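26th March

Long one today, so I'm writing it up before I forget half of it. The aim was to get the chess corner sorted out: board, pieces, trays, and some kind of list so we can tell when something has gone missing. Firouzeh Babaei did the first sort a while back and left me her notes (thank you!), and I've mostly followed them, with a couple of changes further down.

First job was cleaning. I wiped the board over with a barely damp cloth and then a dry one, going along the squares and then across. I stayed well clear of the hinge seam with the damp cloth, and I'd ask everybody else to do the same. The little printed numbers and letters on the margin got the dry cloth only. I don't know how well that ink is fixed and I'm not keen to find out.

Then the pieces. White pawns go in the blue tray when they come off, black in the orange. We used to chuck the lot into one Nerkus tub and spend ages picking through it at the end of the day, so having two colours is a big improvement, even if people (me) still reach for the wrong one now and then.
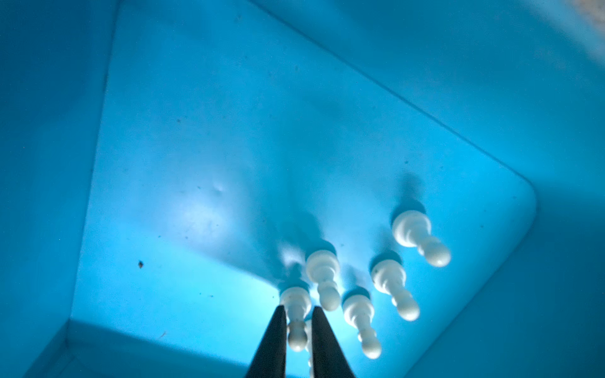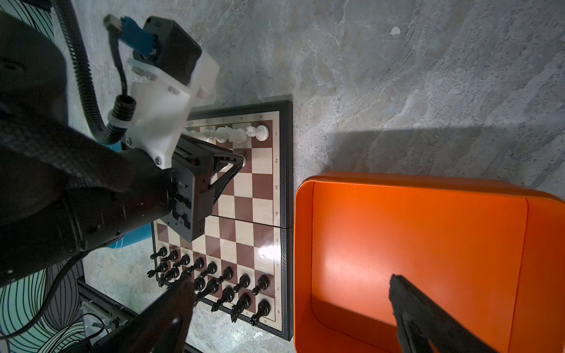
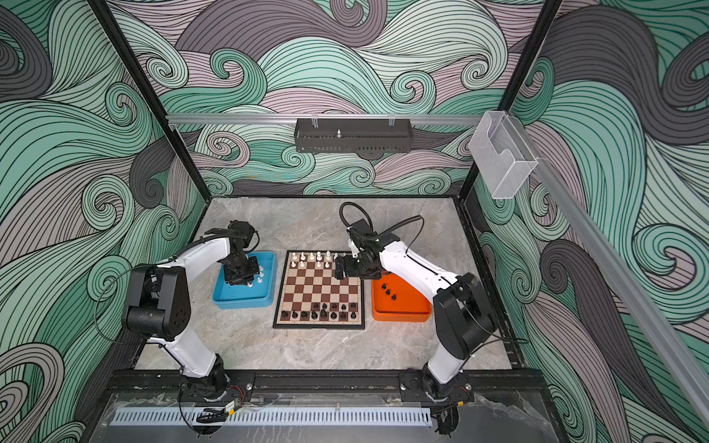 ### Board and set

Setting up is quick once you've got the board the right way round. Find the 1 on the numbered margin, white goes on that end, black on 7 and 8. I put the rooks and knights down first, then bishops, then the royals, and leave the pawns till last because my sleeve always catches them otherwise. The maple and walnut squares have plenty of contrast, but glare off the overhead light gets quite strong in the middle of the board and I'd like to try turning one of the lights down. Note to self, ask at Neltside whether they've still got that roll of diffuser sheet.

The white pieces are a nice glossy plastic and they pick up fingerprints like you wouldn't believe. A soft cloth sorts it out. The pawns stand up pretty happily in the blue tray, even with that soft hump in the floor of it. I'd prefer a flat one though, and Firouzeh's notes say the same thing, underlined.

### Trays

I rang Sirnon for a price on new trays. They do a flat-bottomed one, same two colours, 87 mm deep, and they want an order of 60 before they'll talk about a discount. We need two! I've asked Queiroz if they'd split an order with us, no word yet. Until then I'm going to cut a bit of felt for the bottom of each tray and see how that goes. Felt might also quieten the clatter, which gets on my nerves by mid-afternoon.

### Wallpaper

I'm still very fond of the swirly paper, the mint and grey and lilac one. It went up fast and the curls hide the joins beautifully. One corner felt a touch loose when I ran my thumb down it, so it needs a dab of paste before June, when it gets warm in here and everything starts to peel. There are 3 offcuts left in the drawer if we need to patch.

### Still to do

- felt for both trays (measure the blue one first, one corner is rounded)
- paste for the loose corner
- chase Queiroz
- write the piece list out properly and tape it inside the cupboard door
- find out who has the spare black queen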